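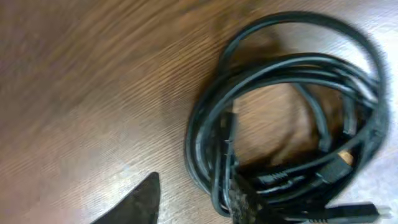 6 min read

Juška is a feature-length drama set in the small river town of Bullov, where the title character, a widowed ferry hand, spends one long autumn deciding whether to sell her boat. It was produced by Cergate, a modest company better known until then for its radio plays, and it grew out of one of those plays, a half-hour piece called Isel that had gone out late on a Sunday evening and brought in a surprising number of letters.

Plot

Juška has worked the crossing at Bullov since she was a girl, first for her father and later alongside her husband, whose coat still hangs in the wheelhouse. A new bridge is due to open in April, and the town, which is fond of her in a distracted sort of way, assumes that she will retire. Her nephew comes to stay and brings with him an offer from a man who wants to turn the boat into a tea room. Juška says neither yes nor no. She goes on carrying her passengers — schoolchildren, a piano tuner, a couple who quarrel only in midstream — and through their talk the audience gradually learns how her marriage went and why she has never once travelled as far as Isel, the island that can be seen from the landing on any clear morning.

The last part of the film takes place on the night before the bridge opens, when she finally makes the trip with her nephew at the tiller. What she finds on the island is left mostly to the viewer, although the radio version had been a good deal plainer about it.

Production

The radio play had only two voices and a great deal of water, and turning it into something for the screen took longer than anyone at Cergate had hoped. The first draft kept the whole story on the boat. Later drafts let it wander ashore, adding the nephew, the tea room and the lovely, rambling supper that many people remember best.

Filming lasted 29 days, nearly all of them on location in and near Bullov, with 6 more set aside for the wheelhouse, which was rebuilt in a disused grain store so that the walls could be taken away. Much of the supper was played in long takes, and the small stumbles over words were kept in. The music, for accordion and a single clarinet, is used very sparingly and drops out altogether once the boat leaves for the island.

Release and reception

The film opened at the Bullov town hall, where 2,389 tickets were sold over its first run, a handsome figure for a hall with such hard chairs. It then travelled to larger cinemas and reached 3,841 admissions by the end of its opening season. Reviewers were kind about the leading performance and rather divided about the pace, some finding the middle stretch slow and others wishing there had been more of it. The tea room man, played very broadly, was the part most often complained of.

A later broadcast paired the film with the original radio play, and the two are now usually offered together.

See also

Isel (radio play)
Cergate
Ferries in film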